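Sorting and cleaning chunky bricks before they go back in the box

Quick one as I've got a lot to get through before Sunday. This is for the big toddler-size bricks, the kind that turn up at jumble sales in a carrier bag with half a jigsaw. Same method for most small plastic bits.

You need: washing-up bowl, mild soap, old toothbrush, two towels, a lidded box. Mine is a Restier, the 39 litre one, bit big really.

Step 1. Tip out and pull the strays

Everything on a pale surface, good light. Pull out anything that isn't a brick - balls, bits of other toys, crayons, the odd raisin. Strays get their own tub. Don't try to work out what they belong to yet, you'll lose an hour. 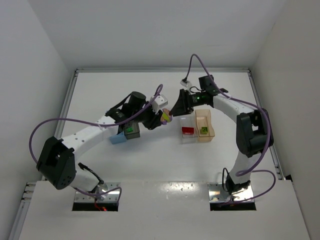
Anything with a battery or a paper sticker goes in a seperate pile and gets a wipe only. No soaking.

Step 2. Take stacks apart

Stuck ones are a pain. Don't use a knife, it chews the edges. Rock them end to end, not sideways. If that fails, 3 minutes in warm water and try again. Dried juice is usually the culprit.

Step 3. Wash

Warm water, not hot. Squirt of soap. Do 12 or so at a time, else the ones at the bottom get missed. Toothbrush round the studs and up inside the hollow part, that's where the muck sits. Rinse.

Step 4. Dry

Hollow side down on a towel, swap to the dry towel after an hour. Leave overnight. Box them damp and they smell, and then your doing it all again.

Step 5. Group by colour

Optional but I like it. Reds, then greens. Keep lime apart from the darker green, they look alike in the box but not once built. Clip a few together side by side as you go and you can see straight away if one's the wrong shade.

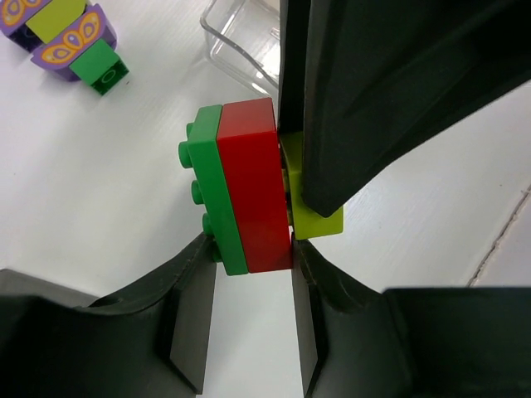
Step 6. Box up

Biggest at the bottom. Lid on, label on the short end so you can read it on the shelf. Bellomis do decent wipe-clean labels, masking tape works too.

Strays tub - go through it last. Keep, pass on, bin.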